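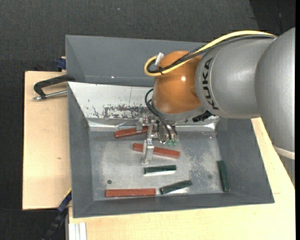
The School of Nursing in Skoltcombe has received 135 new students in January. It is the largest group since the school was joined to Maluleke University.

The teaching in the first term is given in the old building on Tresel Street, where the library has now 600 places for reading. The second reading room stays open until 9 pm.

Dr Zanele Le Roux is the new head of studies. She follows Sverre Lindholm, who had this post for many years and will continue to teach anatomy two mornings in the week.

Students who still wait for their library card can ask for it at the front desk.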